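Chapter 7
When the Cup Comes Back: Local News and the Small Business Blunder

I started out on the night desk of a small paper in Jomholm, and the first story I ever got onto the front page was about a sandwich. A man had ordered lunch at a Clandis counter, and when he unwrapped it at his desk he found a rude remark about his weight written on the paper. He took a picture, his sister posted it, and by the time I came in at four in the afternoon there were 491 comments under it and my editor was waving at me from across the room (she waved a lot, and it was usually bad news for my dinner).

I loved that story. I also got quite a lot of it wrong, and I'm going to use my own mess all through this chapter. 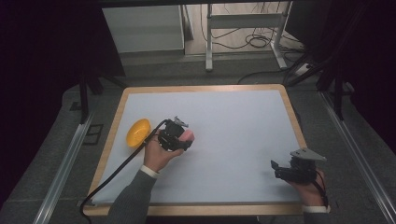 Reading time: 40 minutes, plus exercises

What you'll be working on in this chapter is the short news report that begins with an insult, a photo and a company on the defensive. You've read dozens of these. Somebody behind a counter writes or says something nasty, the customer goes public, the company says sorry, and the whole thing is over by the weekend. They look easy to write! The facts seem to be sitting right there in the post, and there's a huge pull toward simply typing them up and going home.

I typed mine up. I had the photo, I had the sister, and I had a statement from Clandis that used the word "values" in every sentence. I didn't have the man himself, who was called Lakmal Herath and who would have told me, had I phoned him, that the remark was meant for a coworker with a similar order. The sandwiches had been swapped at the counter. It was still rude, and it was still a story, but it was a different one from the one I printed, and the correction ran on page 2 in type so small my mother missed it.

So before we get to leads and quotes, I want you to slow down over one thing: what do you know, and who told you? In my first draft, the photo showed words on a wrapper. Everything past that (who wrote them, who they were for, whether anybody meant to be cruel) came from people who weren't standing at the counter. I'd mixed the two together so well that I couldn't pull them apart myself.

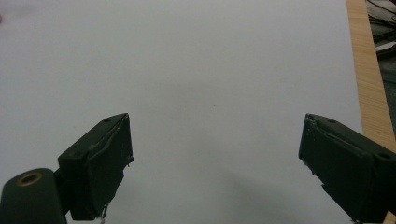
A report like this has a source on either side, the person who was insulted and the company that has to answer for it, and most beginners write down what each one says and call it balanced. I certainly did. Think of it as those two dark green fingers with all that bare white between them: you have something solid on the left, something solid on the right, and a wide gap in the middle where your reporting should go. The worker belongs in that gap. So does the shift manager, and so does anyone who was next in line. When I finally talked to the manager, a very tired woman named Amarasinghe, she gave me more in five minutes than the head office had in a day, and all I'd had to do was walk over and buy a coffee.

You'll meet her again in section 7.3, where we go through the interview line by line, including the bit where I forgot to ask how she spelled her first name.

A word on the company statement, too. Clandis had theirs written by an outside firm, Skedeo, and it reached me before I'd asked for anything. I was so flattered! I pasted the whole thing in. These days I'd use one sentence, say that it came by email, and then ask what had happened to the employee.

Before you go on, find a short report of this kind in your own local paper and keep it beside you. Mark each fact with the name of the person it came from. If you can't find a name, put a question mark in the margin and leave it there until section 7.2, where we'll start making calls.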